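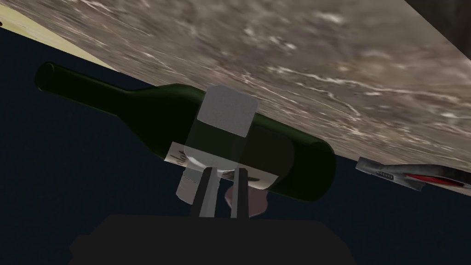 Sandra Haworth pregunta por qué medimos la dureza del agua de Peratmont en grados franceses si el contador de Dovar la da en mg/l.

Por costumbre del gremio. 1 °f equivale a 10 mg/l de carbonato cálcico. En marzo la red dio 366 mg/l, o sea 36,6 °f. Agua muy dura.

A partir de ahí se ajusta el descalcificador. La resina se satura antes cuanto más dura entra el agua, y el ciclo de fábrica suele venir calculado para 18 °f. 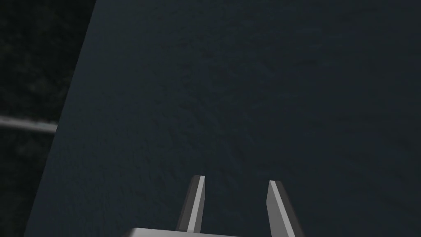

Grupo de Aguas Domésticas · Malarness

Segundo hilo de dudas. Con la dureza mal programada, la regeneración llega tarde y pasa cal al circuito. Se nota primero en el termo.

Medid siempre en el grifo de entrada, con el agua a 21 °C, y repetid 3 veces. Vale la mediana. 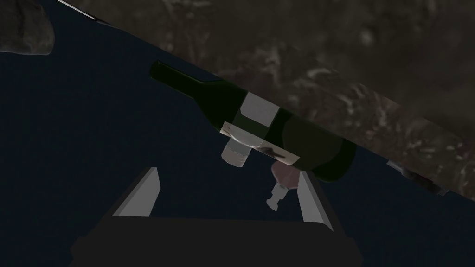

Según Nives Marino, las tiras reactivas bastan y la valoración con EDTA sobra en una casa.

Para saber si el agua es dura, bastan. Para programar el equipo prefiero la valoración: la tira va por tramos y entre dos colores caben varios grados.

Mañana, la sal.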